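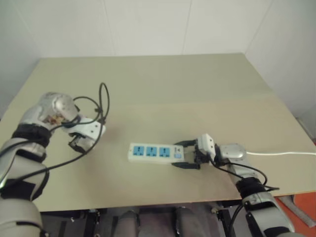
Go slower than you think you need to, Bhupendra Uniyal tells everyone on their first morning, and if you make a mistake, fix it with the arms and carry on.

Features > Work > Automation

The people who move the robot's hands

At Plimesix, a small robotics firm on the edge of Hindura, teaching a robot to deal with a power strip starts with a person sitting down and holding a pair of handles. The handles are fixed to two light arms, jointed in the same places as the robot's. When the person bends an elbow, the robot bends its elbow. When the person squeezes, the gripper closes.

The robot is called Jin. It has two arms and a table, and for most of this year it has done nothing that a person wasn't doing at the same moment. Every session is recorded: what the cameras saw, where each joint was and how far the fingers were open. The recordings are then used to train a program that is meant to do the job by itself.

The job sounds small. The right hand takes the strip by the end and keeps it from sliding. The left hand is left free for the part that needs care, such as putting in a plug or pressing the switch. Most of us do this under a desk, without looking, while thinking about something else.
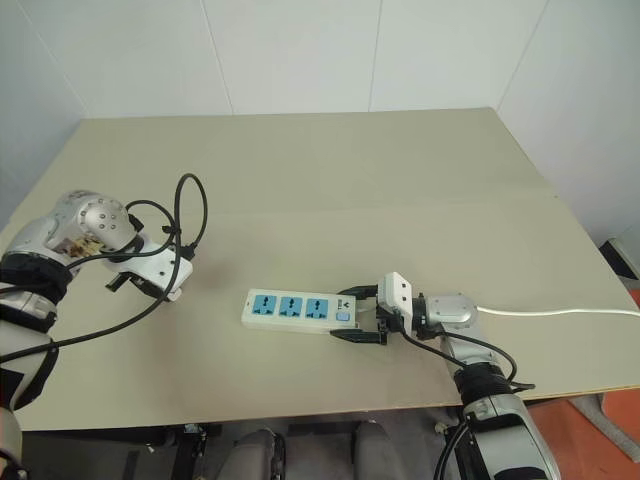

Weidong Fang
Features writer

I was given 20 minutes on the handles, and my first attempt ended with the strip pushed up against the wall. I had gripped it well enough, but then I leaned forward to see better, and my arm went with me. Uniyal said that everyone does this. He reset the table and I tried again.

The hard part is that you can't feel much. The handles give a slight push when the gripper meets something solid, but it comes late and it is weak. You learn to go by eye. The operators watch the fingers against the edge of the strip and stop squeezing when the plastic stops moving. They watch the cord as well. A stiff cord will turn the strip round by itself once the grip is loosened, and a recording in which that happens is hard to use.

Before remote control, the firm taught by hand. An operator stood beside the robot, took hold of the arm at the wrist and pulled it through the movement. It worked for simple reaching. With two arms it didn't, as one person couldn't guide both and stay out of the cameras' way. There was also the matter of the operator's sleeves, which turned up in so many of the recordings that the program began to treat them as part of the task.

By last December the team had moved over to the handles. They have since kept 1,491 recordings of work with power strips and thrown away another 446. Some of the rejects are plain failures. Others look fine to a visitor: the strip is gripped, the plug goes in, the hands move away. Uniyal showed me one and asked what was wrong with it. I couldn't see anything. The operator had paused with the left hand in mid-air for several seconds, he said, probably to think, and a program trained on enough of those will learn to stop there too.

Mistakes that are put right are kept. If the fingers close too high and slip off, the operator opens them, comes down lower and takes hold again. The early recordings had none of this. They were all clean, and the program trained on them had no idea what to do when it missed. It would close on nothing and carry on to the next step as if it were holding the strip.

The table is changed between recordings. The strip is turned a little, or moved nearer the back, or swapped for one with a different layout. Operators also trade places every hour, partly to rest their shoulders and partly so that Jin doesn't pick up one person's way of moving. Uniyal comes in at a low angle. A colleague of his always comes from above. Both are good, and the program needs to see both.

How far has it got? On the day I visited, Jin could take hold of the strip unaided more often than it couldn't. The plug was another matter. It found the socket and then pressed a few millimetres to one side of the holes, quite firmly, until someone stopped it. The team wants 3,000 recordings before it judges the method, and is building a new set of handles, called Aneck, which should give the operator a better sense of touch.

The pay is a little above what local warehouses offer. Operators I spoke to liked the quiet and complained about their necks. One had started to dream in grippers, opening and shutting her hand in her sleep. I asked Uniyal whether he minded training something to do without him. He said there would be another task after this one, and that somebody would have to show it that too. Then he went back to his chair, as his hour had come round.

Comments (4)

pennyroyal
My brother did this kind of work for a year and had the same trouble with his neck. Raising the screen helped a lot.

T. Garside
Why use a hand with two fingers for a plug? Surely a tool made for the job would do it in a week.

marlow_k
@T. Garside It would, for that one plug. They seem to want one pair of hands for lots of jobs.

Old Fitter
I trained apprentices for years and the advice is the same. Slow down, and let them see you put a mistake right.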